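## 4. Where orange stops

The most enjoyable part of the whole study, for us at least, was the boundary task. In the naming task (Section 3) speakers gave one word per paint card and moved on. In the boundary task they got the full strip of cards, red at one end and yellow at the other, and were asked to lay a pencil down at the place where orange began and a second pencil where it ended. Then they were asked to talk about it. And they did talk! Several sessions ran well over the time we had set aside, and the transcripts are full of kitchens, fishing gear, school bags and the exact shade of a grandmother's curtains.

All 500 speakers completed the task, in Zeter, Kotider, Midtbø and Tirkness. The strip had 11 cards. We had expected the red side to be the difficult one, as the literature on neighboring warm colors would suggest, and so we had placed the finer steps there. The red side was easy. Speakers in all four towns put the first pencil down quickly and seldom moved it. The yellow side was where the pencils wandered, and where the vocabulary opened up in a way we find wonderful: "egg," "squash," "old lamp," "almost gold," "cheese, but the good one."

### 4.1 Bright, plain and dirty

Before the strip came out, speakers warmed up with color photographs of ordinary and less ordinary things, and were invited to use any color word they liked. The plain, saturated oranges drew short answers. In this group the word offered was nearly always the bare color term, sometimes with "bright" in front of it.
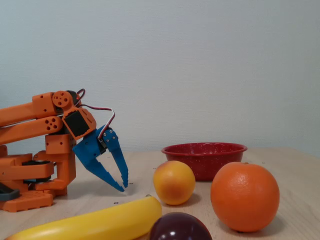
**Figure 4.** Orange plastic arm at a light wooden tabletop.

The duller items drew much longer answers. A rusted gate was "orange if you're being kind." A clay pot was orange in Zeter, brown in Kotider and, in Midtbø, a word for which we have no good English match; it is used for wet roof tiles, fox fur and strong tea, and it crosses the line between orange and brown as if the line weren't there. We have glossed it as "tile-colored" in the tables, which loses the tea.

Tirkness deserves a paragraph of its own. Speakers there have two everyday words for orange, one for things that are painted or dyed and one for things that grow. A carrot takes the second. A raincoat takes the first, even when the two are held side by side and the speaker agrees that they match. Younger speakers told us with great confidence that they no longer make this distinction, and then made it, cheerfully, for the rest of the session. We would love to know how old the split is. The parish lists we were able to read mention dyed cloth often and vegetables hardly at all, so the written record is lopsided from the start.

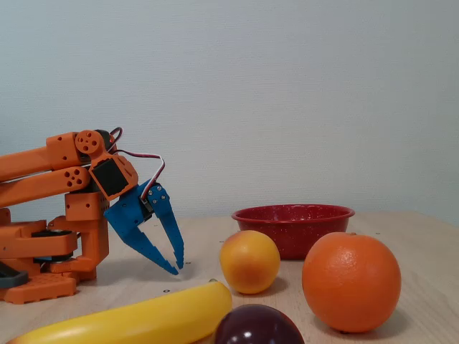

*Reading time for the rest of this section: 2 min*

### 4.2 Light and season

Kotider was visited twice, once in summer and once in December, and 9 speakers sat for both visits. The comparison is small and we treat it as a hint only. In the winter sessions the second pencil moved toward yellow, so that orange took up more of the strip. Lamps were on during those sessions, and warm indoor light is the obvious suspect. But two speakers brought up the season without being asked, saying that in the dark months "everything is orange that can be," and we are not ready to throw that away as a figure of speech.

A proper test would hold the lamp fixed and vary the month. It would also need matte cards. Ours had a slight sheen, and tilting a card toward the window was enough to start an argument between spouses in Zeter over card seven. The argument is transcribed in full in Appendix B, and we recommend it warmly.

### 4.3 Scoring

Pencil positions were recorded as the number of the card to the left of the tip. Where a pencil lay across a card, the lower number was used.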